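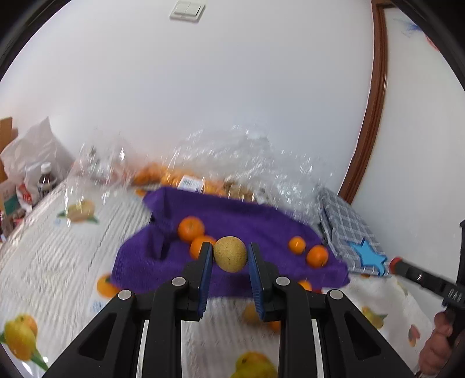 Figure 3. Fruit and cloths on a fruit-printed sheet: small oranges on a rumpled purple towel, with a plaid cloth to the right.

3.2 Table coverings and loose fruit

We asked 22 households how they set down fruit between shopping and storage. Most used whatever cloth was nearest, and a towel was named more often than a bowl or tray. Marleny Montoya and Sheyla Lozano coded the 1,332 diary entries by surface and by item.

Small oranges were the item most often left on cloth (96 entries). Respondents said that folds kept the fruit from rolling, and several left a towel rumpled for that purpose. The ridges in the towel in Figure 3 are typical of what they described. Printed covers with fruit patterns, like the white one under the towel, caused some trouble in coding, as respondents sometimes wrote "fruit cloth" for the cover and sometimes for the towel. We coded these entries as "cover" unless a towel was named.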